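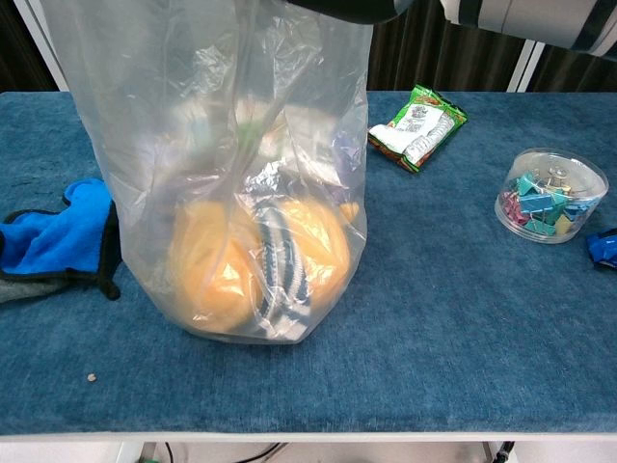 1/ December horror watchlist thread, because my group chat muted me

Every year I try to watch one Christmas horror movie a night until the 25th and every year I fall apart in the second week. This year I'm posting as I go so there's some public shame involved. Started on the first, so there's already some catching up to do. Spoilers kept light, typos kept in.

2/ Ground rules: it has to be set at Christmas or at least have a tree in it for longer than one shot. Rewatches are allowed. Shorts count as half. If I fall asleep before the killer shows up I have to start over the next night (this is the rule that gets me).

3/ Night one was Black Christmas, the 1974 one. I always open with it. Those phone calls still make my skin crawl, and I forget every time how funny Margot Kidder is in it. The house looks so cozy! All those colored lights, and then the attic. My sister will not watch it with me anymore.

4/ I know people want me to rank the remakes. The 2006 one is gross and goofy and I like it more than I should. The 2019 one I've seen once. Maybe later in the month if I run out of stuff.

5/ Night two: Gremlins. Yes it's horror. There's a kitchen scene with a blender, come on. Phoebe Cates telling the chimney story is still the darkest thing anybody has snuck into a movie kids rent.

6/ Night three I let Viorica Barbu pick, since she's the one who got me into this whole mess back when we worked the same shift at the video store in Hutham. She picked Rare Exports. If you haven't seen it: Finland, reindeer, something very old dug out of a mountain. It's short, it looks freezing, and the kid is great.

7/ She also wanted me to tell you all that the store had it filed under Family for one entire December. It got rented. It came back with a note.

8/ Night four was a homegrown one. Hultell is a tiny slasher shot a couple towns over from us by a guy named Guzmán and his cousins. The plot is a snowed-in department store and a security guard who keeps hearing the music come back on after closing. The acting is all over the place but the sound is so good. There's a long bit with an escalator where I had my feet up on the couch like a little kid.

9/ Guzmán burns the discs himself and sells them off a folding table at the Vurnell, the old movie house on the square. Mine is number 34, written in marker on the label. I have no idea how high the numbers go.

10/ Speaking of the Vurnell — they're doing a Krampus night again this month!! Double feature, the Michael Dougherty one first and then a mystery movie they refuse to announce. Last year's mystery movie was Jack Frost (the killer snowman, NOT the Michael Keaton one) and a dad in front of me had clearly hoped for the other.

11/ Krampus holds up, by the way. The first twenty minutes of the family being awful to each other might be the scariest part, and then the toys show up in the attic. The gingerbread men I could do without. Toni Collette can stay in every horror movie forever.

12/ Okay it's Dec 5, 2022 and I'm caught up, tonight is night five and I've got it down to a choice of 3:

Better Watch Out
Anna and the Apocalypse
Silent Night, Deadly Night

Reply with a vote, I'm starting when the laundry's done.

13/ Wow you guys are loud about Anna and the Apocalypse. A zombie musical from Scotland with a giant candy cane, fine, I'm in. I've had Hollywood Ending stuck in my head since I saw the trailer so this was coming for me anyway.

14/ Update, it's over, I cried?? I was told songs and zombies. I wasn't told about the dad. Voters, I'm holding you responsible, all of you.

15/ Answering a few from the replies while I'm up.

Yes, I've seen Christmas Evil. It's sad and weird and the last shot is perfect.

No, Die Hard doesn't count, please go have that fight on somebody else's page.

A Christmas Horror Story is on the list for next week. The Shatner parts are reason enough.

16/ To the person asking about podcasts — I did 2 episodes of one with Viorica years ago and we recorded the second with the mic unplugged. We still talk about bringing it back. She'd do it tomorrow. I'd have to learn how to edit, and I've met me.

17/ Somebody else asked for one that isn't too gory, for watching with a mom who likes a ghost. Try the old BBC ghost stories they used to show at Christmas. The Signalman is under forty minutes and it has Denholm Elliott looking miserable next to a train tunnel. No blood to speak of and I still slept with the hall light on.

18/ Also just noticed my watched diary is sitting at 3,908 movies, going back to high school. If I'd been smart I would have saved something special for 4,000 but I'm going to hit it on some random night with a killer elf.

19/ Tomorrow is Better Watch Out since it came in second. I've never seen it and I've dodged spoilers for years so PLEASE be cool in the replies. Viorica is coming over and bringing the cheese popcorn. Night seven is open, send me your deep cuts, the worse the cover art the better.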